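About Bralier

Bralier is a small company for robot software in the town of Haugen. We teach gripper arms to pick up everyday goods, first in simulation and then in our test hall. Cyprian Kaczorowski and Folke Söderlund started the firm with one rented desk, and today we are a team of 10.

Our open day

Every December we open our doors to customers, students and neighbors. Last time we had 62 guests. The demonstration begins on the big screen, in our simulator Lendeo, with the view from the wrist of the robot. 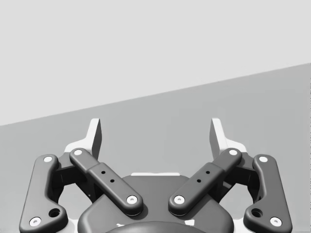 Gripper open in Lendeo, with nothing between the fingertips.

Folke explains how the two fingers move, and after this the guests may choose a grocery item. Cans are a favorite. A SPAM can has rounded corners and a pull-tab lid, so the fingers must come to it straight. In the view below it is held upright, with a tuna can on the surface to the right. 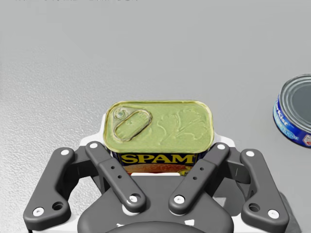
Visit us

School classes and companies are welcome also outside the open day. A tour takes one hour and starts at 10 in the morning. Please write to Cyprian some weeks before, and tell him how many persons will come.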